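The Hand That Needs Looking After

By Francine Friesen
22/07/2020

5 min read

Clyde Abernathy keeps the spare fingers in a drawer with the fuses. He has maintained machines at Revlow for most of his working life, and the robot hand in the test room is the first one that made him buy a set of jeweler's screwdrivers.

Revlow tests switches, push buttons and control stations for the companies that sell them. The old rigs did the job with air cylinders, one for each button, and every new product meant a new bracket. The cell that replaced two of them uses a single arm with a fingered robot hand from Wibisono. It presses and turns whatever is put in front of it. Abernathy's part is keeping it in a state to do that.

A shift starts with the cable. It leaves the top of the wrist and has to have enough slack for the arm to turn without pulling on the connector. Too much slack and it catches on the bracket. Abernathy moves the arm through its full range at low speed and watches the loop the whole way. He has replaced the connector 4 times, always in the first months, before he settled on where the cable should be tied.

After that come the fingertips. The index finger does most of the pressing and wears first. He wipes each tip with alcohol, looks for shine, and has the hand push against a load cell 200 times. Zeyu Lu, who wrote the test software, compares the readings with those from the day the hand was fitted. If the force has drifted, they change the tip. If it drifts again with a new tip on, the trouble is in the tendon, and the hand comes off.

Taking the hand off is a short job. Putting it back is a long one. The flange goes on with the bolts tightened crosswise, a little at a time, and then the whole arm has to be taught again where the fingertips are. In February they skipped that last step after a quick repair, and the finger landed just wide of every button for around 700 presses before Wanting Hou noticed the log.

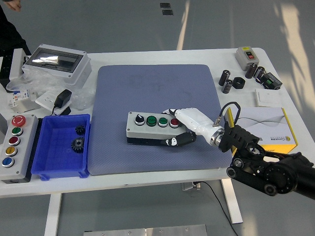 Teaching is now Hou's job. She starts each product at a crawl, with the control box lying on a padded mat, and brings the hand in from one side until she is happy with the contact. Buttons at the end of a row are the easiest to reach but the hardest to get right, she says, as the rest of the hand needs somewhere to go. On a box with a selector knob, two greens and a red, she likes the fingers curled over the red end, one tip at the button and another digit against the front edge. She saves that position, backs the arm away, and calls it up again until it comes back the same.

Only then does the speed go up. A normal run is 1,000 presses, with a stop halfway for Abernathy to feel the wrist joint for heat. He writes the result in a paper notebook, and Lu copies it into the system later.

The next change will be a second hand, so that one can be serviced while the other works. Abernathy has already cleared another drawer.

We use cookies to improve your experience. By continuing to browse, you accept our cookie policy.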